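Posted in June by Lamai Inthanon
Handout 2 - Laying a single place

Hi everyone, and welcome back! Last time we got as far as folding cloths and polishing glasses, so this session is all about one diner, one mat, one plate and two pieces of cutlery. I know that sounds like very little to fill a whole afternoon with, but I've watched people who could carry four soup bowls at once get completely stuck on which way a knife should face (I was one of them, at the old Kamolrat dining room, and I still go a bit pink thinking about it).

Read this through before you come in. Bring a pencil, because there's room at the bottom for your own notes.

What we're laying

For the practice tables I've kept to the plain set: a woven mat, a small round plate, a fork and a knife. No spoons yet, no glasses, no side plate. The Hostex course book goes straight to the full dinner setting with soup spoon and dessert cutlery, and I think that's too much too soon. Get the small one into your hands first and the big one is just more of the same.

The rule you'll be marked on is the usual American one. Fork to the left of the plate, knife to the right, blade turned in toward the plate. Handles point at the diner and the ends line up with each other. Leave a thumb's width between the plate and the cutlery so nothing gets trapped when the plate is lifted.

Now, before we get to the rule, we do what I call the loose lay. Everyone puts the pieces on the mat any way they like, then we swap tables and fix each other's.

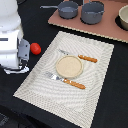
Lamai, what if the guest is left-handed, do we flip the whole thing?

Good question, and it comes up every single term. The short answer is no, not on a formal table. You lay every place the same and the guest moves things if they want to. At home, or in a small place where you know your regulars, go ahead and flip it - it's a kind thing to do, and I've done it for my own sister for years.

Back to the loose lay. I want you looking at three things when you get to somebody else's table, in this order.

First, is anything under the plate? A fork that has slid in under the rim is the most common slip I see. It makes the plate wobble, and if the plate has a raised rim like our small beige ones you may not spot it until you lean down. Fix that before you touch anything else.

Second, which side is each piece on, seen from the chair? Walk around and stand where the diner sits. Please don't do this from across the table, you'll get your left and right muddled and then you'll argue with me about it.

Third, the angle. Cutlery lying on a slant can look nice in a magazine, and some cafes do it on purpose, but for us it's straight up and down. If the mat itself is crooked to the table, square the mat first and the cutlery second. Doing it the other way around means doing it twice!

A word about the mats. Woven ones with a rippled pattern are lovely to look at and a pain to line things up on, as your eye wants to follow the curves. Use the plate as your guide and forget the weave. A pale mat is also unkind to shiny metal, so a blade or the tines can fade right into it from a standing height, and you'll want to crouch a little to check your work. On a dark cloth you do at least get a good strong outline of the mat, and a crooked one shows up fast.

I once helped lay 800 places for a banquet at the Bereck hall, and the final guest list came in at 1,029. You can imagine the last hour. What saved us was that everybody laid in the same order: mat, plate, fork, knife. Nobody had to think. That's the habit I'm after with you, and I'd like you to say the order out loud while you work, at least for today, even if you feel silly.

Try this one on your own before we go over it together. Write down what you'd move first, what you'd move second, and where each piece ends up. 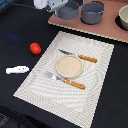 Taking care of wooden handles

Different subject, but it belongs with this set. Wood and dishwashers don't get along. Wash by hand in warm water, don't leave the handles soaking, and dry them right away with a clean cloth. Pay attention to the spot where the metal meets the handle, where crumbs like to hide. A little food-safe mineral oil now and then keeps the wood from going dull. I use the Skikusora one and a small bottle lasts me ages, but any will do.

Store them flat and dry, forks with forks and knives with knives.

For next time: lay one place at home every evening until we meet, and bring me one question. Spoons are next.

My notes:

We use cookies to remember your settings. Sign up for the newsletter to get new handouts by email.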